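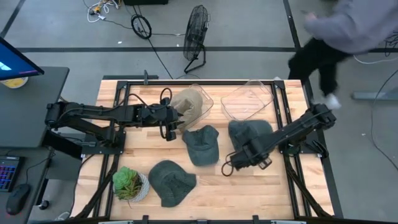 Why Hats Have Different Shapes

A hat has one job, which is to sit on your head. You would think people could have settled on a single shape by now. They have not, and so there are hats all over the place, including four on this table, keeping a small potted plant company.

The baseball cap

Look for the dark one in the middle of the table. The stiff part that sticks out is called the brim, or the bill if you want to sound like a ballplayer. It shades your eyes and nose very nicely. Your ears and the back of your neck are on their own.

The bucket hat

A bucket hat has a soft brim that goes all the way around, so every side of you gets a little shade. The tan one leaning on a clear bin is a bucket hat, and so is the dark one lying flat near the plant. Bucket hats don't mind being squashed. Grown-ups fold them, sit on them, and then ask who has been sitting on them.

Why do hats go missing?

Hats come off indoors, and then they get put down. The lost and found at the Millmont town pool collected 109 hats last summer. Only 69 went home again. The rest are presumably still waiting to be recognized.

How to put hats away

1. Pick a bin for caps and another for bucket hats.

2. Push out any dents with your fist. Be gentle. It's a hat.

3. Stack caps one inside the other, with all the brims pointing the same way.

4. Lay bucket hats flat on top of each other, like floppy pancakes.

5. Write your name inside yours. "Mine" is not a name, although the pool has more than 2 hats that say so.

Word to know

Crown: the part of a hat that covers the top of your head. Kings have the other kind, and those do not fold.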